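4. Bread left over at the end of the day

4.1 Where the bread was sold

The first part of the study dealt with what households buy. This section deals with what shops fail to sell. Bread is a useful case because it is baked daily, has a short life on the shelf and is cheap enough that many shopkeepers prefer to bake too much than to run out. Earlier work on food waste in small towns has mostly relied on weighing bins. We wanted to know how the decision to bake a given amount is made, and who makes it.

The shops in Stestadwood fall into two groups. The first group bakes on the premises, starting before dawn, and sells from a counter until mid-afternoon. The second group takes part-baked goods from a supplier, in this case Grodano, and finishes them in a small oven behind the till. Shops in the second group can bake in short batches throughout the day, and we expected them to have less left over. We took part in no decisions ourselves and asked the shops to carry on as usual.

In all, 13 shops kept a diary for us. Each diary had one page per day, with space for the number of items baked, the number sold at full price, the number sold at a reduced price and the number left at closing. There was also a line for remarks. Most shops filled in the remarks at first and then stopped, though a few kept going to the end and wrote a good deal. The last diary reached us on Friday, November 13, 2020. Two pages in it had been spoiled by water and were left out.

4.2 How much was baked

None of the shops had a written rule for how much to bake. When asked, most said they went by the same day in the week before and then changed the amount for weather, school holidays and market days. Rain was mentioned more often than anything else. Several of the shops that baked on the premises said that the size of a batch was set by the mixer or the oven and that it was not worth making half a batch. This matters for the results, as a shop that can only bake in large steps will overshoot more often than one that can add a single tray.

The shops supplied by Grodano had a different limit. Their orders came frozen, in full boxes, and had to be placed two days ahead. Once a box was opened it was generally used up within the day. In practice the freedom to bake in short batches was used less than we had expected. Staff on the afternoon shift often had other work to do - stacking shelves, serving at the post counter - and tended to put in one large batch after lunch and leave it at that.

The diaries recorded 777 items left at closing across the whole period. Plain white loaves made up the largest share, followed by rolls. Sweet goods were left over less often, but when they were left they were seldom sold the next day. Plain loaves had a second life in most shops, either sliced and bagged at a lower price or dried for breadcrumbs. Sweet goods had no such use, apart from one shop which turned them into a pudding.

4.3 Variety and display

A point raised in several diaries was that customers dislike a bare shelf. One remark read: "If there are two buns left, they stay left." Another shop moved its remaining goods to a smaller shelf after three o'clock and felt that this helped, although its figures do not show a clear change. We did not test this in a planned way, and the number of shops is too small to say more.

Variety is a related matter. A shop that offers many kinds must bake at least a few of each, and the last few of each kind add up. The owners knew this but were unwilling to cut the range. They said that regular customers come for one particular thing and will go elsewhere if it is missing twice in a row. Sweet and layered goods were named most often in this respect, along with seeded rolls.

For the purposes of the diary, we asked shops to count by item and not by weight. A roll and a large loaf therefore count the same. This made the form quick to fill in, but it means that our totals cannot be compared directly with studies based on weight. We also grouped the many local names for sweet goods into two classes, layered and unlayered, as the same name was used for different things in different shops. Figure 2 shows goods of the sort placed in these classes.
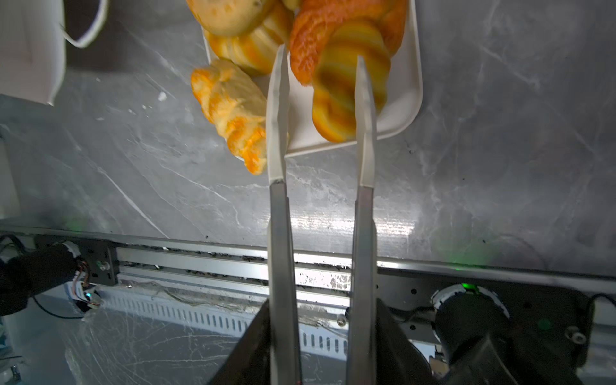 Figure 2. Bread on a white tray, including a twisted, layered roll and a crescent-shaped pastry.

Layered goods take longer to make and cost more, and shops that baked their own were careful with them. They were often made only on the days before the weekend. Shops that bought them in treated them much like any other item and had more of them left over. This was the clearest difference we found between the two groups.

4.4 Reduced prices

Nine of the shops cut their prices before closing. The usual cut was by half in the last hour. The Pesonen bakery did so earlier, from two o'clock, and sold nearly all it had baked, but the owner was unsure whether people had simply begun to wait. We looked for signs of this in the diary and found that full-price sales after noon did fall a little towards December. Other causes, such as the darker afternoons, cannot be ruled out.

The remaining shops gave bread away or put it out as animal feed. Two of them passed it to the Terkura food shelf, which collects on weekdays only. Bread left on a Saturday was therefore lost to it, and Saturday was the day on which these shops had most to give.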